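FOR RELEASE IN JANUARY

Trudel Puts the Formal Living Room Back to Work, Starting With the Coffee Table

Trudel, the home-tidying service for people who own nice furniture and then put things on it, is opening bookings this month for the Lovura Visit, a single-room appointment devoted to the one part of the house that is supposed to be ready for company and never is.

The visit lasts up to 4 hours and covers one formal living room. It begins at the coffee table. Trudel looked back over 146 of its own past appointments before settling on that rule, and found that most living rooms were in fair shape from the knees down and the shoulders up. The trouble was in between, on a flat surface within reach of the couch.

"People will vacuum under a table for years and never clear the top of it," said Trinity Boateng, who founded Trudel and still takes appointments on Tuesday mornings. "They stop seeing the bottle. It could have been there since the holidays. I once moved a bottle and the client asked me where the new table came from."

Polished dark wood gets special attention in the new service. It is handsome, it goes well with a carved settee and a patterned carpet, and it shows a fingerprint from across the room. A glossy top also has the unkind habit of reflecting whatever is left on it, so that one piece of clutter looks like two. 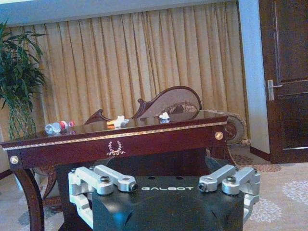
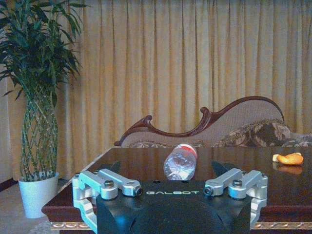
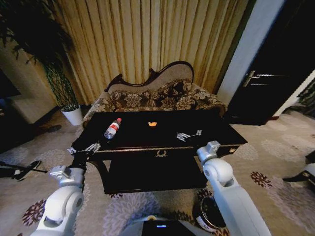
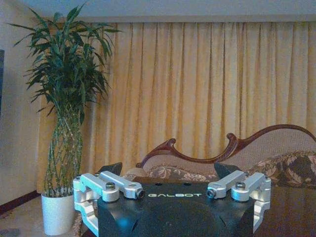

The order of work is short. Everything comes off the top first, and nothing is wiped until it does. Drinks go to the kitchen, or to recycling if the client agrees that the last inch of water is not being saved. Small objects of no known purpose go into a shallow tray, where they stay until somebody in the household claims them. Trudel does not throw out small objects. It did once, and there was a phone call.

The top is then dusted with a dry cloth, wiped with a barely damp one and dried again, always along the grain. Gold trim and raised ornaments are done separately with a soft brush, as cloth tends to snag on the fine parts and polish tends to settle in them and turn white. Drawers are opened only with permission. Clients who give it are asked to stay in the room, mostly for company.

After the table come the seats, the carpet and the curtains, in that order. Pleated curtains are straightened by hand from the top down and left alone after that. Plants are turned a little toward the window and their leaves dusted. Cushions are not chopped in the middle. Ms. Boateng has firm views on this and will share them if asked - she will also share them if not asked.

The last stage is called the sit. The client sits down in their own living room for a few minutes and does nothing. Trudel has found that many clients are out of practice, and that some of them arrive with a drink. Coasters are provided.

Every Lovura Visit includes 6 felt-backed coasters and a small tin of Plikska, the unscented wax Trudel mixes for its own crews. Plikska is meant for sealed, finished wood and should be tried first on a spot where no guest will look. It will not remove water rings. The company would like that understood before the tin is opened.

Households with more than one formal room may book a second visit at the same rate. Households with more than two are invited to call and discuss how they are managing.

Appointments can be made by phone at extension 3117, weekdays from nine in the morning. Ask for Vlad, the booking desk, which was named after the first desk the company owned and is now a different desk. Evening visits are not offered, as dust on dark wood is best judged by daylight.

Press contact: Trinity Boateng, Trudel, extension 3117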